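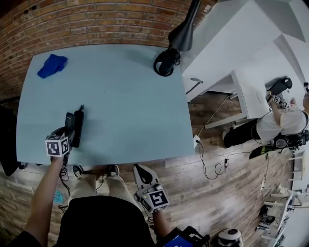 Session 6: Hand-held grippers, bench setup

Course: Building at Home and in Shared Workshops
Notes by Ayanda Matlala, 27 Oct 2020

Read before you come in. Bring your own gripper and the cloth from session 3.

1. Seating. Sit close to the table with one gripper in each hand. Jaws point away from you.

2. Marker cubes. The cube goes on top of the gripper, just above the hand. Keep fingers and sleeves off the printed faces. A cube that can turn on its mount needs the screw tightened before you record anything.

3. Cables. Let them hang below the table edge with some slack. Route floor cables away from your feet and the chair legs.

4. The task. Put the crumpled cloth at a far corner, pick it up with both grippers, lay it flat. Do 14 runs. Start each one with the cloth bunched up again.

5. Log sheet. Write the run number, which hand moved first, and whether you dropped the cloth. Sang-wook Byun has the blank sheets.

Parts still to print for the Yeo version: finger pads, cube mount. Files are in the Stornesdale folder. Finish both by the first November session.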